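The torn pad that stopped the hanger cell at Vinico

Vinico's hanger-sorting cell in Greltville stood idle for 2 days in July after hangers began slipping out of the grip.

"We blamed the software," says the engineer who runs it. "The log said grip closed every time." 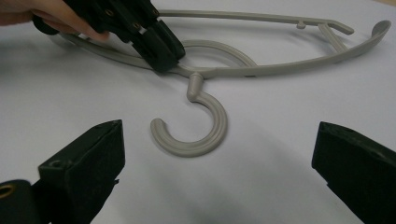 Slips had reached 5 in one shift before he pulled the grippers. Jiltov, which makes the pads, rates them for 3000 cycles, and the counter read 2206. The part itself leaves little room for error. A gray plastic hanger has grooves molded along its hook, and a pad has to sit flat on curves like that. "If the edge is ragged, it rocks," he says. "Then it lets go."

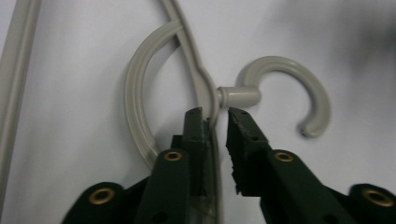 Gripper tips at the neck of a hanger. The pad on the right has a rough, jagged edge.

A hanger flung toward the walkway worried him more than the lost time. The guard door now stays shut during test runs - it used to be left open - and pads are checked by hand at every shift change.

"Šťastný sent us a thicker pad to try," he says. "It's still on the shelf."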